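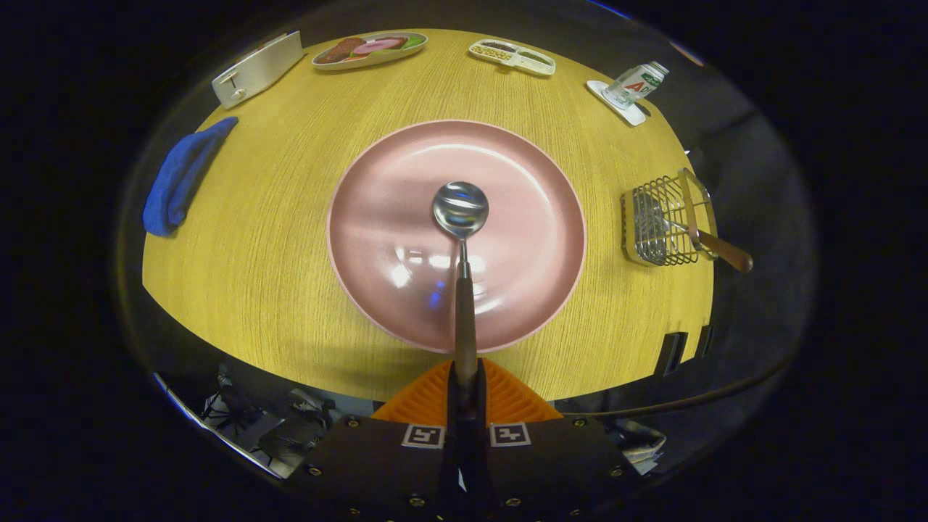 スプーンをお皿に置く動作を、手持ちグリッパーで上手に教えるためのヒント

この页面ではなく「このページ」と書けるようになるまで、私は日本語を長く勉強しました。ですから、少しかたい文章かもしれませんが、どうぞ最後まで読んでください。私はナフラ・マコカ(Nafula Makokha)と申します。家庭の台所の仕事をロボットに教えるために、手持ちのグリッパーでお手本を記録しています。作業の仲間はヌリア・キンタナ(Nuria Quintana)さんです。二人で続けてきた中で役に立ったことを、台所の知恵と同じように、小さなヒントとして書きます。

1. 始める前に、自分の手で一度やってみる

グリッパーを持つ前に、まず素手でスプーンを取って、お皿に置いてください。ゆっくり三回ほど行います。そのとき、自分の指がスプーンのどこを持ったか、手首がどちらに回ったかを覚えておきます。

素手の動きとグリッパーの動きは同じではありません。人間の指は、持ったあとでスプーンを少し回すことができます。二本の爪しかないグリッパーでは、それがとても難しいです。素手のときに「持ってから回した」と気づいたら、グリッパーでは「回してから持つ」に変えます。これだけで、失敗の記録がずいぶん減りました。

2. スプーンは柄の端を持つ

お皿の中央に置きたいときは、柄の端をはさむのがよいと思います。スプーンの頭がカメラからよく見えますし、爪がお皿の縁に当たりにくいです。

ただし、端を持つと先が重くなって、下を向くことがあります。次のことに気をつけてください。

・爪の間に柄を深く入れてから閉じる。先だけでつまむと回ってしまいます。
・柄が平たいスプーンは、平たい面を爪に当てる。
・柄が丸いスプーンは、少し強めに閉じる。
・持ち上げる前に、一呼吸だけ止まる。

私は最初、柄の真ん中を持っていました。そのほうが釣り合いがよいからです。しかしお皿に近づくと、爪の先が縁に当たって、カチンと音がします。プラレル(Plalell)という私たちの小さな記録帳を見ると、最初の週の失敗には「縁に当たった」という字が何度も並んでいます。

3. 置くときは、頭から先に

スプーンの頭を先にお皿に触れさせて、それから柄を下げます。そして最後に爪を開きます。空中で放すと、スプーンが跳ねて、思った場所に止まりません。

爪を開いたあと、すぐに上へ引かないでください。柄が爪のゴムについてくることがあります。まず手前に少し引いて、それから上げます。ヌリアさんはこれを「お茶碗から箸を離すように」と説明しますが、私は箸があまり上手ではないので、「そっと後ろに下がる」と覚えました。

4. マーカーを隠さない

グリッパーの左右に白黒の四角いマーカーがついている型では、マーカーの上に指や袖を出さないようにします。長い袖の服は、ひじまでまくってください。冬はセーターの毛も爪の間に入りますから、私は薄いエプロンを着ています。

マーカーの面が汚れたら、乾いたやわらかい布で軽く拭きます。台所用の洗剤は使わないほうがよいです。私は一度、レモンの香りの洗剤で拭いて、白いところを少し曇らせてしまいました。そのマーカーは印刷し直しました。

テープで貼り直すときは、角が浮いていないか確かめてください。角が浮くと、光の当たり方が変わります。

5. 光るものには、光の場所を考える

金属のスプーンは鏡のように光を返します。お皿にも天井の明かりが白く映ることがあります。少しの反射は問題になりません。本物の台所でも同じように光るからです。困るのは、スプーンの形が分からないほど白くなる場合です。

そのときは、明かりを消す前に、次の順番で試してください。

・お皿を手のひら一つ分だけ動かす。
・自分の立つ場所を変える。
・カーテンを半分閉める。
・それでもだめなら、明かりの向きを変える。

朝九時と夕方四時では、窓からの光がまったく違います。どちらの時間にも記録をしておくと、あとで安心です。十月になると夕方が急に暗くなるので、私たちは夏に作った時間割を作り直しました。

6. テーブルの上を片づけすぎない

初めてのとき、私はテーブルをきれいにしすぎました。お皿とスプーンだけを置いて、ほかのものは全部しまったのです。ところが家のテーブルには、いつも布巾や瓶やかごがあります。物の多いテーブルでもお手本を記録しておくべきでした。

今は、周りに台所の小物を置いたまま作業をします。青い布巾、おもちゃの食べ物をのせた皿、仕切りのあるトレー、木の柄がついた金網のかごなどです。瓶は立てて置く日もあれば、寝かせて置く日もあります。

ただ、次の場所は空けておきます。

・スプーンを取りに行く道。
・お皿の手前。グリッパーの下の部分がここを通ります。
・自分のひじが動くところ。

布巾は便利ですが、テーブルの端から垂れていると、服に引っかかることがあります。気になる人は折りたたんでください。私は丸めたものと畳んだものを、両方使います。

7. お皿の色を変える

いつも同じお皿で教えると、ロボットは「ピンクの丸いところに置く」と覚えてしまうかもしれません。人間の子どもなら、青いお皿でもお皿だと分かります。機械はそうとは限りません。

私たちはピンクのお皿から始めて、次に白、次に模様のあるものに進みました。白いお皿は、白いテーブルの上では縁が見えにくいですから、最初の練習にはおすすめしません。黄色い木目のテーブルにピンクのお皿なら、境目がはっきりしていて、教える人の目にも楽です。

お皿の場所も少しずつ動かしてください。いつも中央だけだと、お皿がなくても中央に置こうとする、おかしなロボットになります。実際に私たちの機械は、お皿を右に動かした日に、スプーンをテーブルに直接、とても丁寧に置きました。

8. 速さは、いつもの半分で

速く動かすと、記録の中で手がぶれます。遅すぎると、ロボットも途中で止まるような動きを覚えます。普段の食事の支度の半分くらいの速さが、私にはちょうどよいです。

速さを保つために、私は小さい声で言葉を言います。「取る、上げる、運ぶ、置く、離す」。一つの言葉に一つの動きです。スワヒリ語で言う日もあります。言葉は何語でもかまいませんが、途中で変えないほうがよいと思います。

迷ったときに、空中でふらふら探すのはやめましょう。迷ったら止めて、その一回は捨てて、最初からやり直します。捨てるのはもったいないと感じますが、悪いお手本を残すほうが、あとで高くつきます。

9. 失敗を残す箱、捨てる箱

失敗には二つの種類があります。

一つは、直すことができた失敗です。たとえば、スプーンが少し斜めになって、もう一度つまんで直した場合です。これは残します。ロボットも同じ失敗をしますから、直し方のお手本になります。

もう一つは、役に立たない失敗です。電話が鳴って手が止まった、くしゃみをした、スプーンが床に落ちた、という場合です。これは捨てます。

前の季節は全部で242回の記録をとり、そのうち217回を残しました。捨てた記録の中で、13回は私のくしゃみと電話でした。電話はそれから別の部屋に置いています。

10. 遠隔操作で教えるときは

手持ちのグリッパーのほかに、離れた場所からレバーで腕を動かす方法もあります。私たちはダンネス(Dunness)という操作台を使いました。こちらで教える場合、少し違う注意が必要です。

・画面だけを見ていると、高さを間違えやすいです。お皿に近づいたら、いったん止めてスプーンの影を見てください。影とスプーンが近づけば、もう低いところにいます。
・レバーを強くにぎらない。肩に力が入ると、動きが固くなります。
・腕の動きは自分の手より少し遅れます。遅れを待たずに次を動かすと、行きすぎます。
・非常停止のボタンは、始める前に必ず一度押して確かめる。

同じ作業でも、手持ちのほうが私はずっと速いです。ヌリアさんは反対で、遠隔操作のほうがきれいに置けます。ピアノを習っていた人なので、指が別々に動くのだと思います。得意なほうから始めて、慣れたらもう一つを試すのがよいでしょう。

11. 休み方

グリッパーは軽く見えますが、続けると手首が疲れます。私は56回続けた日に、夜、包丁を持てなくなりました。今は二十回で一度置いて、手をぬるいお湯につけます。

休むときは、グリッパーを立てかけないで、横に寝かせてください。立てかけると、倒れたときに爪が曲がります。爪のつけ根のやわらかい部品も、上に物をのせると形が変わりますから、何ものせないでおきます。

12. 終わったあとの手入れ

・爪の内側を、水で固くしぼった布で拭く。油がついていたら、布を替えてもう一度。
・ねじがゆるんでいないか、指で触ってみる。
・カメラのレンズは、めがね用の布で拭く。ティッシュは使わない。
・おもちゃの食べ物は、数が合っているか見てから箱に入れる。小さいものはすぐ家具の下に入ります。
・記録の名前をその日のうちにつける。次の日には忘れます。

名前のつけ方は、私たちの場合「物、場所、朝か夕方、教えた人」の順番です。「スプーン、ピンク皿、夕方、ナフラ」のようになります。あとで探すときにとても助かります。

よくいただく相談

左利きの人から、同じように教えてよいかと聞かれたことがあります。手持ちのグリッパーなら、左手でもかまいません。ただ、一つの組の中で右手と左手を混ぜるなら、名前に書いておいてください。

フォークでもできますか、という相談もありました。できますが、歯がお皿に引っかかって音を立てますから、スプーンがうまくなってからのほうがよいです。大きな木のしゃもじは柄が太いので、爪がどこまで開くか先に確かめてください。

ルゲマリラ(Rugemalira)の集まりで習った人から、お皿の下にぬれ布巾を敷くと滑らないと教えてもらいました。私も試して、軽いお皿のときにはよく効きました。布巾がお皿の外に大きくはみ出さないように、小さく畳んで敷いてください。次は、重ねたお皿を一枚ずつ取る練習について書くつもりです。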